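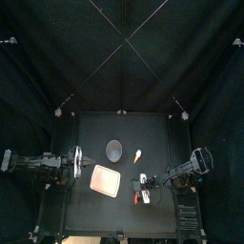
Photo: Ginette Perrin, Tidlow table, Vernby

3.2 The table and the things on it

I spent far longer choosing the props for this study than I did on any of the writing, so let me go through them properly. The short version is that I wanted small, familiar kitchen and play things that you'd know at a glance, and I wanted them to look as different from one another as I could manage on a small budget. We began with a box of 23 bits and pieces (most of them from my sister's loft, thank you!) and cut it down over three afternoons of putting things out, stepping back and arguing.

The table itself is square, with a dark matte top, and black cloth hangs down round it. I'd tried it before in the ordinary room at Boyer, and it was hopeless – people walked past the window, the light moved about, and someone's coat kept turning up on the chair behind. With the cloth up, the coat problem went away and the props stood out much better. I do like how a pale or bright thing looks on a dark top, and the people who later sorted our pictures said they found them easier on the eyes too.

Two of the props are what I'd call the homes, the places where other things may be put away. One is a grey cup, round and open at the top. The other is a light pink tray with a raised rim, and this was my favourite from the start because you can spot it from right across the room.

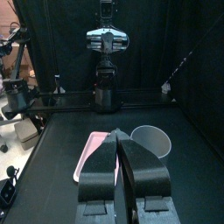 The trouble with having two homes is that people don't agree on what belongs where. We asked 19 colleagues to tidy the table as they would at home, with no other instructions at all, and I had rather assumed they'd all use the tray for the food and leave the cup alone. Not a bit of it. Quite a few tried the cup first, and one person put everything on the tray and then the tray on her lap. I've kept all of these answers in, odd ones included, and they're listed in the Skotero notes that go with this paper.

For the food we settled on toys. Real fruit and veg shrivels, and I wasn't going to buy a fresh chilli every morning from June to December.
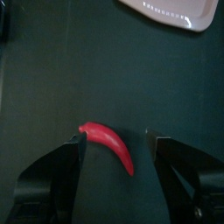 Figure 3. The red chilli pepper on the dark tabletop.

The chilli is curved, so which way round it lies makes a real difference to how tidy the table looks, at least to me. We noted the direction of the pointed tip each time and left it at that. I did think of drawing a little chalk outline for it, but Ginette talked me out of it (she was right, the marks would have been a give-away).

The ice cream cone was the other one we argued over. It's a sweet little thing with a white scoop, and nearly everybody who tidied for us wanted to stand it up in something. So I made a rule that it could start on its side, and any finish was fine as long as the person was happy with it.

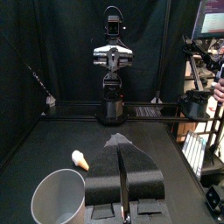 Figure 4. Toy ice cream cone lying on its side near the grey cup.

Each round lasted around 9 minutes, including the setting out. Between rounds I moved the props by hand following a printed sheet, swapping near and far places, and I wrote down any slips in the margin. Those rounds are marked in the notes and I've left them out of the comparison in the next section.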